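Why did the gripper let go? How robot hands go wrong, and how people put them right

By the Rukano Young Makers page
May 2, 2024

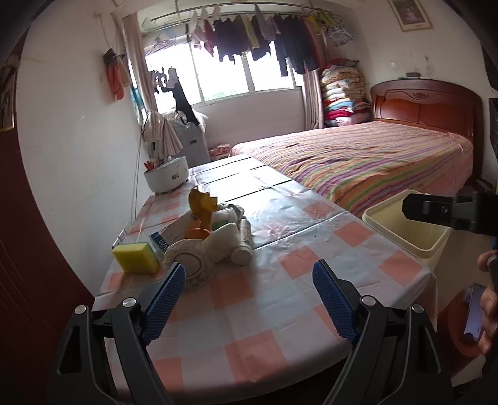
Picking up a sponge is easy for you. You have been doing things like it since you were a baby, and you don't have to think. For a robot it is one of the harder jobs. This page is about a gripper that kept dropping things, what was wrong with it, and what the people who use it did next.

What is a gripper?

A gripper is a robot's hand. Some have five fingers like yours, but many have only two. The two fingers are called jaws. They open wide, go either side of a thing, and close.

At the end of each jaw there is a pad. The pad is the part that touches the thing being picked up. Pads often have ridges, like the sole of a trainer. The ridges help the pad hold on, in the same way that the sole of your trainer helps you to stay upright on a wet path.

Behind the pads are the arms of the jaw. They are joined with pins, and the pins let the arms turn. A door hinge has a pin in it too. If you open and close a door slowly and look at the hinge, you will see how one part stays still and the other part swings round it.

Some grippers are fixed to a robot arm. Others have a handle, and a person holds them and does the work by hand while a camera records it. Later a robot can learn from the recordings. This is called learning by demonstration. It is a bit like learning to tie your laces by watching somebody else do it lots of times.

What went wrong

The project in this story is called Jokgate. The people on it wanted a robot that could clear a table and put things away in a bin. They used hand-held grippers to show how the job is done, in ordinary homes with ordinary things lying about.

In January, one pair of grippers started to drop things. It did not drop everything. Hard things like boxes were fine. Soft things like sponges were fine most of the time. Smooth round things, such as bottles, slid out of the jaws and rolled across the table.

At first people thought they were being careless. They slowed down and squeezed harder. The bottles still slipped.

Then somebody put the gripper down on a desk, closed it very gently and looked at it from the side. The two pads did not meet properly. One was a tiny bit lower than the other. The gap was only 2 millimetres, which is about as thick as a pound coin is at its thinnest guess, so it had been easy to miss. A small gap matters when the thing you are holding is smooth and round.

Why a small gap made bottles slip

Try this with a pencil. Hold it between your thumb and your first finger, with the tips pressing on exactly opposite sides. It stays still. Now slide your thumb down a little so that it is lower than your finger, and squeeze again. The pencil wants to turn. If you squeeze harder, it turns more.

The same thing was happening in the gripper. One pad pushed high on the bottle and the other pushed low. Two pushes that are not in line make a thing spin. A box has flat sides, and flat sides rest against the pads and stop the box from turning. A sponge squashes and fills the gap. A bottle does neither.

This is also why squeezing harder did not help. A stronger push in the wrong place is still in the wrong place.

Finding the cause

The gap was a clue, but it was not the whole answer. Something had made the pads move out of line. When engineers look for the cause of a fault, they try to check one thing at a time. If you change three things at once and the fault goes away, you don't know which change did it.

They started with the pads, which were taken off, cleaned and put back. The gap was still there. Next they swapped the left pad with the right one. If a pad had been the wrong shape, the low side would have moved across when the pad did. It stayed where it was, so the pads were not to blame.

After that they looked at the pins. One of them had a little too much room in its hole. When they held the jaw and wiggled it, they could feel it move. The pin itself was fine. The hole had worn, because that jaw had opened and closed so many times, and the part around the pin was softer than the pin.

Wear is what happens when two things rub together again and again. It is why the heels of your shoes get thinner. You can't see wear happening. You only see it when enough has gone.

Putting it right

The worn part was changed for a new one. It came from a small workshop called Drarkeck, which makes spare parts for grippers. The new part has a thin metal ring inside the hole. The pin now rubs on metal and the hole keeps its shape for longer. A ring like this is called a bushing.

Changing the part took over 60 minutes the first time. Most of that was spent looking for a very small screw that had gone under a cupboard.

When it was back together, the gripper had to be tested. The test was dull but useful. It picked up a smooth bottle and put it down again, 400 times, with rests. Then the pads were closed gently and looked at from the side, and they met.

What about the recordings?

There was another problem, and it was one that people did not think of straight away. The worn gripper had been used to make recordings before anyone found the fault. In some of those, the bottle slips. In others the bottle does not slip, but the person is holding it in an odd way, tipped over to one side, to stop it from sliding out.

A robot that learns by watching does not know which parts are good ideas. If it sees people tipping their gripper every time, it may tip its own gripper every time, even when its jaws are perfectly straight. It would have learned a bad habit from a broken tool.

So the recordings had to be sorted. The ones made with the worn gripper were marked, and the ones that showed the odd tipping were taken out. Some that showed a bottle slipping were kept in a separate group. They can be used to teach a robot what a slip looks like, so that it knows when to stop and try again.

Keeping your fingers safe

A gripper with a worn joint can be a safety matter as well as a nuisance. If it drops a sponge, nothing much happens. If it drops a glass jar, there may be broken glass on the floor.

There is also the gripper itself. Anything that opens and closes can pinch. The places where the arms cross or fold together are called pinch points. A pair of scissors has them, and so does a folding chair.

If you ever get to use a gripper at a club or a museum, these are the rules to follow.

Keep your fingers out of the space between the jaws, even when they are wide open.
Hold it only by the handle.
Tie back long hair and tuck in loose sleeves.
If something falls, let it fall. Don't grab for it.
If the gripper makes a new noise or feels wobbly, stop and tell a grown-up.
If it has a motor, it must be switched off before anybody touches the moving parts.

The last rule is for adults too. A motor can't tell the difference between a bottle and a thumb.

Checking before you start

The Jokgate people now do a short check before each session. It has 2 steps. They close the jaws gently and look at the pads from the side. Then they hold each jaw and try to wiggle it. If the pads meet and nothing wobbles, they begin. If not, that gripper goes back in its case with a red tag on it and they use another one.

They have written down how often each gripper is used, too. Parts wear at about the same speed if they do the same work, so a note of how much work a gripper has done tells you when its parts may need changing.

Pilots check their planes before they fly, and you may have been shown how to check the brakes on your bike before you ride. It is the same idea.

Try it at home

You can make a simple gripper and give it the same fault. You will need two wooden lolly sticks, a rubber band, a small piece of folded card, and a few things to pick up.

Put the folded card between the two sticks near one end. Wrap the rubber band round the sticks and the card to hold them together. You now have a pair of tweezers. Pinch the sticks and the far ends will close.

Pick up a rubber, a pencil and a small ball of paper. Now slide one stick forward a little so that its end sticks out past the other one. Try again with the same things. Write down which ones are still easy and which have become hard.

Then wrap a second rubber band round the tip of each stick. These are your pads. Does the gripper hold better? Does it hold better even with one stick too far forward?

Words to know

Gripper: a robot's hand, or a tool that works like one.
Jaw: one finger of a gripper.
Pad: the part of the jaw that touches the thing being held.
Pin: a short rod that a part can turn around.
Bushing: a ring that lines a hole so that it wears more slowly.
Wear: what is lost when parts rub together for a long time.
Fault: something in a machine that is not as it should be.
Pinch point: a place where moving parts can trap a finger.

Next on this page: Doucet, the floor-sweeping robot that could not find its way out from under a chair.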